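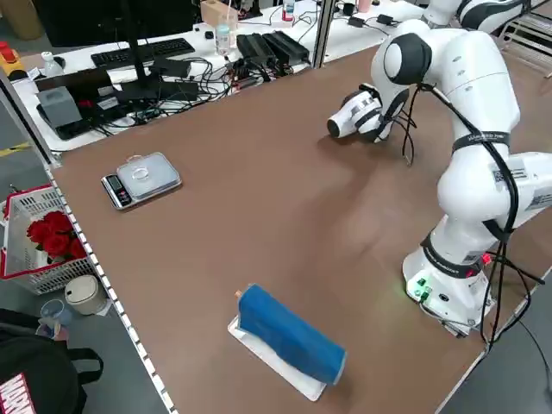 Seed swap and spring planting — what you need to know

Quick one this month, I'm typing between deliveries so forgive the mess. The Calenlow seed swap is back on Sunday, March 10, 2024, doors at 10, done by 2. Same hall as last year, side entrance, not the front (front steps are still being fixed). Free to get in. Bring seeds if you have them, come anyway if you don't.

Last year we had 210 packets on the tables by noon and most of them were tomatoes. Love a tomato. But please — beans, squash, greens, flowers, anything that isn't another Roma. Herbs went in the first ten minutes and people were still asking for dill at closing.

Labels. Please label. Name of the plant, variety if you know it, year you saved it. "Pepper, hot, maybe" is fine, a blank envelope is not. We ended up with a whole shoebox of mystery seeds and I planted a handful in the side bed to see. Mostly radish. One thing that might be a hollyhock, still waiting on that.

Old seed is OK if you say it's old. Onion and parsnip more than a year or two back, leave at home, they hardly come up. To test the rest: ten seeds on a damp paper towel, fold it, into a plastic bag, somewhere warm for a week or so. If 7 sprout that's plenty good for swapping. If two sprout, sow thick and keep them for yourself.

Hybrids — people ask every year. Seed saved from a hybrid won't come true, you'll get something but probably not what you had. Fine to bring unopened store packets of hybrids. Squash saved from a garden with three other squashes in it, put a note on the envelope so whoever takes it knows it's a gamble.

Potatoes. The Orura seed potatoes have been ordered, 40 pounds, and they'll be sold by the pound at the swap, cash or check. Limit three pounds each until noon, after that take what you want. They're a yellow one, keeps well, not much good for mashing in my opinion but my sister in law disagrees. Start them sprouting in an egg carton by a window as soon as you get them home. Don't plant yet!! The ground at the Sinholm end is still cold and wet and every year somebody loses a row to rot.

What can go in now, if your bed drains: peas, spinach, onion sets, fava beans. Soak the peas overnight. Radishes, sure, a short row every ten days instead of the whole packet at once. Lettuce under a cover. Carrots I would hold off a couple weeks, they just sit there and then the weeds beat them.

Indoors: peppers and eggplant should be started already, so if you havent, this weekend. Tomatoes next. Basil can wait, it sulks. If your seedlings are getting tall and floppy they need more light, drop the lamp down to a couple inches over the leaves. And water from the bottom of the tray, that takes care of most of the damping off problems I get emails about.

Plots. The waiting list at Sinholm moved a little. If you got a letter about a plot please answer it, yes or no, we can't offer it to the next person until you do. Plot fees are the same as last year. The lower gate code has changed to 1636, this is members only so don't post it on the neighborhood page like last time. Upper gate still uses the key and still sticks, lift it as you turn.

Compost delivery is coming the week after the swap, weather permitting. It gets dumped by the lower gate as usual. Take what you need for your own plot and leave the wheelbarrows where you found them — tires up if it's raining, they fill with water and rust through. We are down to nearly half the barrows we started with.

Also the hose at the far end has a split near the tap. I taped it. It will not last. If anyone has a spare length of decent hose, fifty feet or more, write to the address at the bottom.

Garlic people: the stuff you put in last October should be up and looking good. Pull the mulch back a bit if it's matted, give it a feed, leave it alone. Yellow tips are mostly just cold.

One more thing on the swap, we need tables. Folding ones, card tables, whatever you can get in the car. Put your name on the underside with masking tape so it gets back to you. Set up is from 8:30 and there will be coffee, and probably that lemon cake again. Bring your own mug, and small envelopes if you have a stash, we allways run out.

Next issue will have the tomato sale dates and the watering rota.

Contact: the Calenlow Gardeners newsletter desk | © 2024 Calenlow Gardeners | Back to top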